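Home > Course Materials > Small Farm Livestock > Unit 4

Hulmont Rural Skills Program
Handout: Brooding and Early Care of Meat Ducklings
Unit convenor: Drita Karagiannis

2 comments | 15 shares

This handout accompanies the second lecture on waterfowl and should be read before the practical at the Plallthorpe block. Students are expected to know the terms brooder, crumble and litter from Unit 3.

1. Preparing the brooder

The brooder is to be set up and running a full day before the ducklings arrive. Litter should be deep, dry and free of mould. Coarse shavings are preferred. Newspaper is not acceptable as a floor covering, as ducklings slip on it and may develop splayed legs. Draughts must be blocked at bird height, but the upper part of the shed should remain open to fresh air.

The heat source is placed at one end so that the birds can move away from it. Students should judge comfort by behaviour as well as by thermometer. Birds crowded under the lamp are cold. Birds pressed against the far wall, with bills open, are too warm.

2. Water

Ducklings foul their water quickly and will wet the litter around any drinker. Stand drinkers on a mesh platform over a tray and empty the tray twice daily. The water must be deep enough for a duckling to clear its nostrils, but swimming water is not offered to brooder birds in this course.

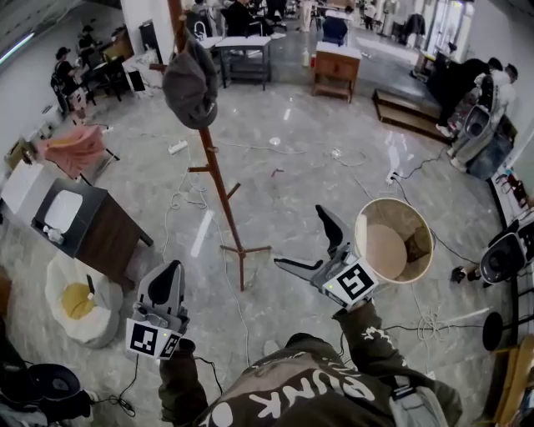
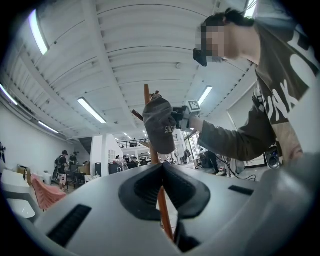 3. Feed

A starter crumble suited to waterfowl is fed without restriction. Medicated chick starter is not to be used unless a veterinarian has approved the product for ducks. Niacin is the nutrient most often short when chick rations are substituted, and the usual signs are bowed legs and reluctance to walk. The worked ration for the Munia trial flock of 100 birds is given in the lecture slides.

4. Records

Each group will keep a daily sheet showing deaths, feed offered, brooder temperature and litter condition. A sample of 15 birds is weighed every Monday before the morning feed. In the Babić case study, the sample averaged 800 grams at the third weighing, and students should be ready to discuss whether feed or space was limiting growth.

5. Assessment

The written report is worth 58 per cent of the unit mark. The remainder is awarded for the practical and the record sheets. Late record sheets will not be marked.

Filed under: Poultry, Waterfowl, Animal Husbandry

This site uses cookies to remember your settings. Accept | Manage preferences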